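# Chapitre 4 - Ranger les petits objets : crayons, stylos et bâtonnets

Les trois premiers chapitres traitaient des meubles, des étagères et du linge. Celui-ci porte sur des choses plus petites, que l'on range en dernier et que l'on perd en premier. Un stylo pèse peu et roule facilement. Il passe d'une pièce à l'autre dans une poche, puis reste là où on l'a posé.

À la fin du chapitre, l'élève doit savoir :

- trier un lot d'objets minces selon leur usage ;
- choisir un contenant adapté à leur longueur ;
- placer ce contenant à portée du plan de travail.

## 4.1 L'objet isolé

On commence par un seul objet. Avant de lui donner une place, il faut savoir ce qu'il est : de quoi écrire, de quoi dessiner, de quoi remuer ou de quoi tenir une plante. Deux objets de même longueur peuvent appartenir à des familles différentes. La pointe renseigne souvent mieux que la couleur.
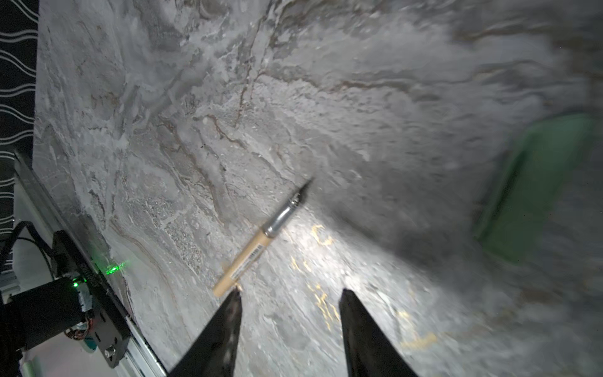

*Fig. 4.1 - Stylo beige à partie métallique et pointe noire, sur un plan à motif de marbre.*

Le fond compte aussi. Sur un plan uni, un objet clair se repère tout de suite. Sur un plan veiné, l'œil doit chercher, et un bâtonnet fin se confond avec une ligne du décor. Pour les exercices de tri, on conseille donc de travailler sous une bonne lumière et de dégager un espace au milieu du plan avant d'y poser quoi que ce soit.

Un objet rond roulera moins s'il est posé contre un autre. Les ateliers Kwok utilisent pour cela une simple baguette, collée au bord de la table.

## 4.2 Le petit lot

Dès que les objets sont plusieurs, la question change : il faut décider de ce qui va ensemble. Le manuel retient 2 critères, l'usage et la longueur, dans cet ordre. La couleur n'intervient qu'ensuite, pour séparer des objets qui servent à la même chose.

On étale d'abord le lot sans chercher à l'aligner. Les objets qui se chevauchent sont écartés un par un, en les prenant par le milieu. Une prise par le bout fait pivoter l'objet et dérange ses voisins.

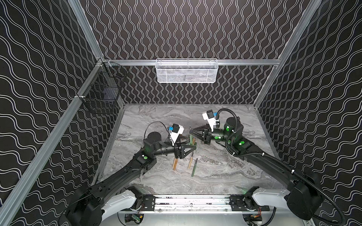
Vullel n'est pas de cet avis et préfère trier par couleur dès le départ, au motif que les enfants retiennent mieux « les verts ici, les bois là » qu'une liste d'usages. La remarque vaut pour une classe de petits. Avec des élèves plus âgés, le tri par couleur oblige à tout reprendre dès qu'un objet nouveau arrive, et c'est l'usage qui sera demandé dans les exercices 1 à 5.

Un lot contient presque toujours un intrus : un bouchon, un morceau de plastique, une chute de bois. On le met de côté sans interrompre le tri. Son sort se décide à la fin, une fois les familles formées.

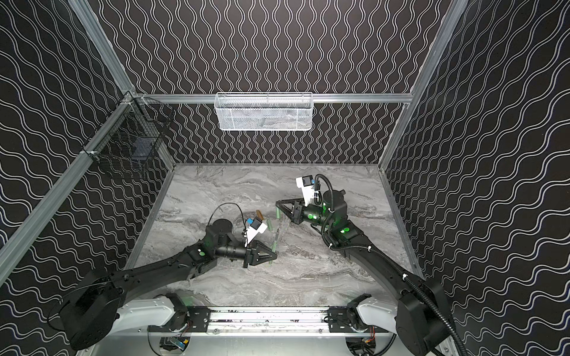

## 4.3 Le contenant

Le contenant se choisit après le tri. Acheté avant, il impose sa taille aux objets, et l'on se retrouve avec des crayons couchés en travers d'une boîte trop courte.

Trois formes suffisent à la plupart des cas. Le pot convient aux objets que l'on prend souvent, la pointe en haut. Le plateau convient à ceux que l'on veut voir d'un coup d'œil. Le panier en treillis, suspendu à une barre ou à un rail, libère le plan de travail et laisse voir son contenu, mais il demande une maille plus serrée que l'objet le plus fin du lot. Un bâtonnet glissé dans une grille large finit par terre.
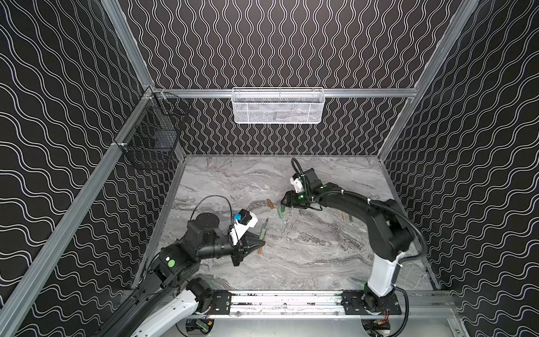 La hauteur d'accrochage dépend de la personne qui s'en sert. Le bord du panier doit rester sous la ligne des yeux, et la main doit pouvoir atteindre le fond sans que l'épaule se lève. À l'école de Clarkgate, les paniers ont été descendus d'un cran pour cette raison. À Drurnanance, où la réserve compte près de 500 crayons, on a gardé la hauteur d'origine et ajouté des plateaux en dessous - la solution prend plus de place, mais elle évite de percer de nouveau le mur.

Une étiquette n'est utile que si le contenu ne se voit pas. Sur un treillis, on peut s'en passer. Sur un pot opaque, on écrit l'usage en un mot, du côté tourné vers l'utilisateur.

**Vocabulaire du chapitre :** treillis, maille, plan de travail, lot, intrus.

**À préparer pour la section 4.4 :** un pot, un plateau, une règle graduée et un lot de crayons de longueurs différentes.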